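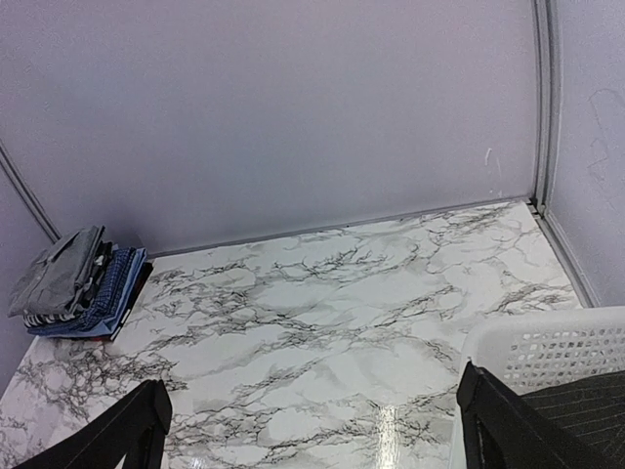
Hallway color: am I crazy to want it darker?

kusum_p
So I've been staring at our upstairs hall for three weeks now and I think I want to go DARK. Everything up there is a sort of washed out lavender gray (previous owners, not me!) and it makes me feel like I'm at the dentist. I have a sample pot of Rana's deep green and I love it on the card, but there's just the one little window at the far end. My sister says it'll be a cave. Help!

nevtunstall
Your sister is right, sorry. We did navy in a hall with no light and I repainted it in March. Every bit of lint showed on the baseboards too.

Kavitha N.
Disagree with Neville! Small dark halls are gorgeous, you just have to go all in and do the doors and trim as well. Half dark is what looks gloomy. Ours is nearly black and everybody who comes over wants to touch the walls.

nevtunstall
Wanting to touch them is how you get handprints, Kavitha.

Kavitha N.
lol fair. Get the eggshell, it wipes.

mottram_k
Could you do the bottom 3 feet in the green and keep the top pale? We did that with a 60 inch runner down the middle and 2 cheap wall lamps and it's my favorite spot in the house.

kusum_p
Ooh, I hadn't thought of half and half... but now Kavitha has me wanting green doors. I'm going to paint the inside of the closet door tonight and look at it with my coffee. Will report back!

nevtunstall
Look at it at 5 pm as well.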